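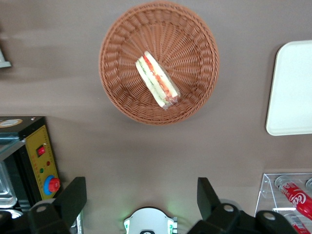

Wrapped sandwich in the round basket, white tray to the right.

I have been reworking how I set out lunch, and the basket has stayed through every version. It is woven, shallow and about as simple as a container gets. A single sandwich in film sits in it on the diagonal and doesn't slide when the table gets bumped. On a smooth tray the same sandwich drifts toward whichever side is lower.

The filling matters more than the container. Tomato against white bread has a short life once it is wrapped. My current order is bread, a thin coat of butter to the edges, greens, tomato, greens, bread. Salt goes on the greens. Salting the tomato pulls water out of it, and by noon the lower slice is paste.

Wrapping: tear the film 3 times the width of the sandwich, set the sandwich in the middle, pull the long sides over first, then pinch the ends. I used to tuck both ends under. Now I leave one pinched fold sticking out as a pull tab, a method I took from Teófilo Ospina, who ran the lunch counter in Edorton when I worked near there.

The white tray has a raised rim and takes whatever comes out of the film. Cans stay in the clear stand at the corner of the table, two Cokes at the moment, well away from the bread.

One open item is the film. The roll I buy in Tamberg is 2,000 feet and the cutter edge goes dull long before the roll is finished. I have started cutting with scissors. If anyone has a dispenser that lasts, the comments are open until the end of September.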